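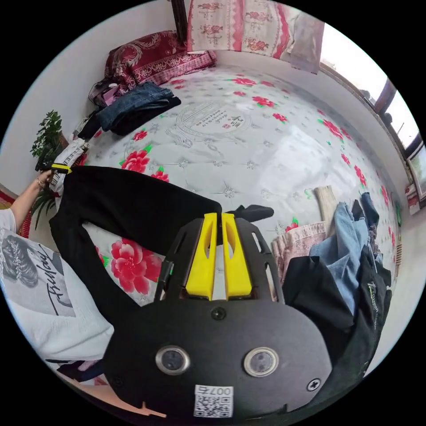
Section 4. Setting up the guest rooms for a residential retreat

Welcome back! If you have worked through sections 1 to 3 you will already have your dates, your speaker and a chapel you can count on, and we can turn to the part that guests remember longest after the talks, namely where they slept and whether they could find it in the dark. These notes were first put together at Rondoncombe by Séverine Sabatier for the women's weekend, and they have been added to by several hands, so please forgive the odd change of tone.

The steps below are for a house of up to 40 guests staying two nights, Friday supper to Sunday lunch. For a larger group, see section 7.

4.1 Before the guests arrive

1. Print the room list from Plillow on the Thursday evening, once bookings have closed. Do print it, even if you love your tablet, as the signal on the top corridor is dreadful.

2. Mark anyone who has asked for the ground floor, and give out those rooms first. Then place friends who have asked to be near each other, and only after that fill in everyone else.

3. Make up the beds. Each one has a bottom sheet, a duvet and two pillows, with a spare blanket folded at the foot. The older Litska mattresses have a softer side, marked with a stitched cross, and that side goes upwards.

4. Put a towel, a drinking glass and the welcome card on the bedside table. The card has the timetable on one side and the words of Night Prayer on the other.

5. Open the windows for half an hour, then close them and turn the radiator to 2. It looks stingy, but the pipes run warm and guests can always turn it up.

Note: Please don't put a Bible on the pillow. They live in the drawer, where people know to look, and Pascal Tessier found several under the beds after the last men's weekend.

4.2 The quiet corridor

Some guests keep silence from Friday night until Sunday Mass, and it is a great kindness to put them together.

1. Use rooms on the garden side, well away from the boiler and the kitchen stairs.

2. Hang the blue cord on the door handle of each room in use. Anyone seeing a blue cord leaves a note and does not knock.

3. Set a small table at the end of the corridor with paper, pencils and the tray for messages. Empty the tray after each meal and take the notes straight to the retreat leader, unread.

4. Fill the Huet urn in the pantry so that silent guests can make tea without coming down to the dining room. Fill it to the line and no further.

Caution: The urn holds its water at 80 degrees and the tap drips after use. Keep a saucer under it, and never move the urn while it is full.

Caution: Candles may be lit in the chapel and in the oratory only. Bedrooms have battery lights, kept in the linen cupboard with the spare bulbs.

4.3 On arrival

1. Have one person at the door and another by the stairs. If you are short of hands, the stairs matter more, because that is where people stop with their cases and look lost.

2. Tick each name, hand over the key and say the room number aloud. Mention supper and the first talk, and leave the rest to the card. People have often driven a long way and will not take in any more.

3. Ask quietly about diets and medicines, even when the form has been filled in.

4. Walk anyone unsteady to their room. The lift is slow, so do stay and chat.

Note: If a guest turns up who is not on the list, sit them down with a cup of tea before you go hunting for the mistake. Olga Godinho keeps one room made up for exactly this, and its key hangs inside the office door.

4.4 Leaving the rooms

Guests strip their own beds after Sunday breakfast and leave the linen outside the door. Check drawers, hooks and the backs of chairs. Anything left behind goes in the office cupboard with the room number pinned to it, and is kept until the end of June.

Return all keys to the board before you lock up. Section 5 deals with meals.

Last revised April 2019, F. Aubert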